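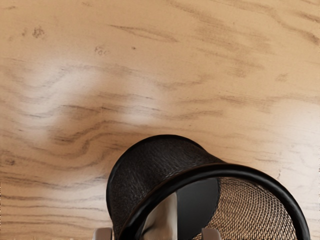 Why do people leave the Rallolcombe Lantern Walk before the music starts?

Most of them are cold and hungry by the time they reach the end of the route, and the food is at the other end. That was the most common answer in our survey, well ahead of parking and the choice of bands.

Print this page
E-mail this page

Last updated: 19th January

Background

The Lantern Walk is held on a Saturday evening in November. It starts at the Heywood Street parking lot, goes three blocks down to the river, and finishes at the band shell in Nalura Park. Walkers carry paper lanterns, and a lot of them are made at the library the week before. The walk is free. A short fireworks show used to close the evening, but it was dropped and live music took its place. The music starts at 7:30 and is meant to run until 9:30.

The organizers told our class that the walk itself is as busy as ever, but that the first band often plays to a thin crowd. Our group took this as our project for the semester. We wanted to find out when people leave, where they go, and what would make them stay.

What we did

We handed out a one-page survey at two places along the route and got 53 back. We also talked to 17 people who were already heading home, mostly on the corner by the shoe store, where the side street leads back to the parking lot. One of us stayed at the band shell all evening and wrote down how full the benches looked every 15 minutes.

The survey had a mistake in it. Item 4 asked people how long they "usually" stayed, and many of them had never been before. We left that item out of the results.

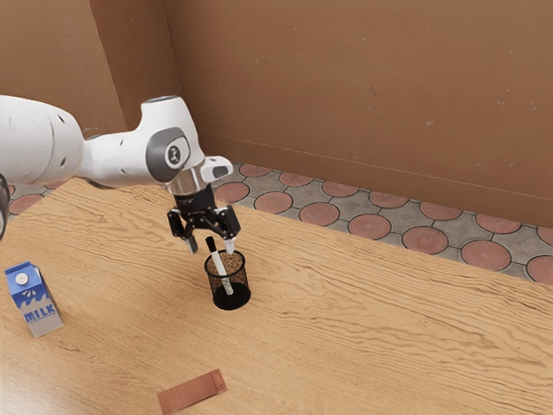 After the walk we also spoke with Lionel Haslam, who books the bands and has done the sound for the park concerts for years. He went through the schedule with us and explained why the music can't start earlier. The stage power comes on only after the street lights on the river block are switched back on, and the city does that when the last walkers are through.

Results

More than 26 of the people who filled in the survey said they planned to leave before the music. The reasons they gave were mostly practical ones:

Food was too far away. All the food trucks park on Heywood Street, at the start. People who wanted supper had to walk back up, and once they were next to their cars they went home.

There was a gap. The front of the walk reached the park well before 7:30 and had nothing to do. Families with small children did not want to stand still in the cold.

They did not know about the music. Some people thought the evening ended at the river. The poster has the band names in small print at the bottom, under the sponsors. Volavine, the juice company that pays for the stage, has a logo larger than the whole music schedule.

Only a few people said they disliked the music. One man said he would stay for a polka band and nothing else.

At the band shell, the benches were close to full a little after seven, then emptied before the first band came on. They filled up partway again during the second band – we think these were people who had gone to eat and come back, but we did not ask them.

What we suggest

Move at least half of the food trucks to the park end. The lot behind the band shell has room for them and is already closed to traffic that night.

Put something small in the gap. The high school brass players march with the walk and could keep playing near the benches without stage power. Their teacher said they would be willing if they could get hot drinks.

Print the music times in large type on the front of the route map.

Limits

We only looked at one year, and it was a colder night than usual. People in a hurry were less likely to stop and talk, so the ones who left fastest are probably missing from our interviews. Next year's group should put someone at the parking lot exit as well, and should fix item 4 before printing.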